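My mother's tablecloth and the end of the sit-down lunch

I have started eating lunch at a table again, and I'd like a medal for it.

For most of my working life lunch was something I did with one hand. A sandwich over the keyboard, a yoghurt on the train, once (I'm not proud) a whole cold jacket potato eaten like an apple in the car park at Prilton. I thought I was being busy. My mother, who has never in her life eaten standing up unless it was at a funeral, thought I had been badly brought up, and took it personally.

Then in July she gave me her tablecloth. It's a great heavy cream thing with a darn in one corner where my uncle put a cigar out on it, and it came with instructions. It was to be used, she said, and if she visited and found it in a cupboard she would be taking it home again.

So I used it. I put it on the kitchen table on a Monday, laid a knife and fork, heated up some soup and then realised I needed a spoon. I lasted nine minutes before I went to fetch my phone. The next day I left the phone upstairs and had nothing to look at but the garden, where a pigeon was making a mess of the bird bath. It was lovely! I'd forgotten what soup tastes like when you're paying attention to it. Mine needed salt.

Once I'd got the bug I started asking everyone I met what they did at lunchtime, and you would be amazed how cross people get. A man in the post office queue told me that lunch was for people who couldn't manage a proper breakfast. My sister-in-law said she hadn't had one since her second child was born and the second child is now at university. My dentist has four crackers and a bit of cheese, every day, and wouldn't be drawn on which cheese.

The best answer came from Socorro Cabrera, who runs the café called Ospina on the corner by the old bus station. She opened it with eight hundred pounds and her aunt's saucepans, and from the start she did a set lunch: soup, a plate of something with rice, a small coffee. No takeaway boxes. If you want it, you sit down.

"People stood at the counter and argued with me," she told me. "They said, I only have a short break. I said, so sit down quickly."

I have been going on Fridays and I can report that sitting down quickly works very well. The soup is on the table before you've got your scarf off. Around you there are builders, a couple of solicitors, a very old gentleman who reads the racing pages with his nose nearly on the paper, and everybody is in and out and back to work with a hot meal inside them. I asked Socorro whether she'd ever give in and do wraps. She went off to see to the rice.

It isn't a new worry, of course. I have a fat little household book that I picked up at Disine market, a reprint of something from 1683, and the author is already complaining that young men of business will take their dinner "on foot, like horses". I read that bit out to my mother over the phone and she made me read it again, slower.

What has changed, I think, is where the table has gone. My first office had a canteen with long benches and a woman who knew who didn't like peas. The next had a kitchenette with two stools. At Flemodico, my last proper job before I went freelance, there was a shelf. It was a nice shelf, at elbow height, with a plant on it, and you were meant to stand there and have ideas with people from accounts. Workplaces still have plenty of flat surfaces, mind you, but hardly any of them are for putting a plate on.
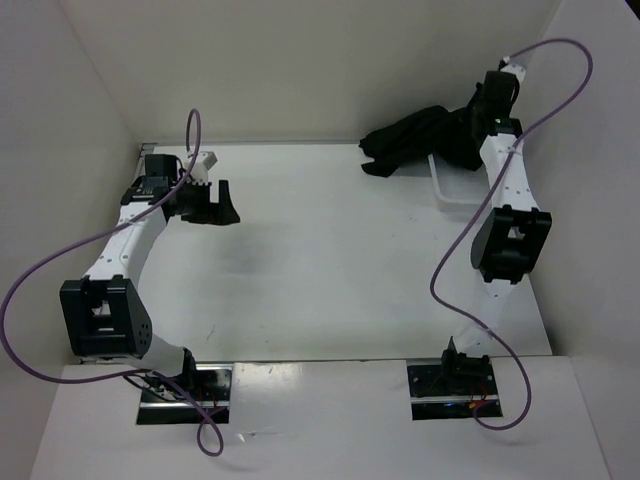 A white worktop with a pair of robot arms mounted along its front edge.

Do I manage it every day? No. Last week I had toast in the bath. But I've got the cloth down on the table more often than not, and it has acquired a beetroot stain near the darn, which I've covered with the pepper mill until I can work out what shifts beetroot. (Suggestions welcome. I've tried the salt thing.)

My mother is coming a week on Sunday. I'm doing a chicken, and she has asked what time we'll be sitting down.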